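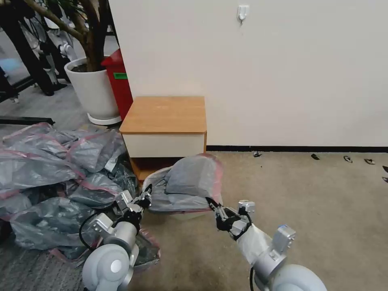 Ticket 185 – guest room Wi-Fi keeps dropping
Opened by: Bernadette Rafferty
Status: open

Hi Enda, me again! The guest room connection is still falling over, mostly in the evenings. My laptop hangs on for 20 minutes or so of a video call and then I'm staring at my own frozen face. The kitchen and the den are fine, it's only that end of the house.

What I've tried so far: restarted the router (twice), forgot the network and joined again, and moved the extender from the hallway to the guest room outlet by the nightstand. That last one made it worse – the light went from green to orange and stayed there.

Wed 19 June, reply from Enda Scanlon
Thanks Bernadette. Orange means the extender can't hear the router well enough. Can you put it back in the hallway, halfway if possible, and set the router to channel 11?

Bernadette Rafferty
Done! Back in the hallway and the light is green. I got through a 40 minute call with my sister (she talks, I listen) and it only dropped once, right near the end. Way better, but I'd still like to get rid of that one drop. Should I update the extender next?

Enda Scanlon
Yes please, and send me the version number it shows afterward.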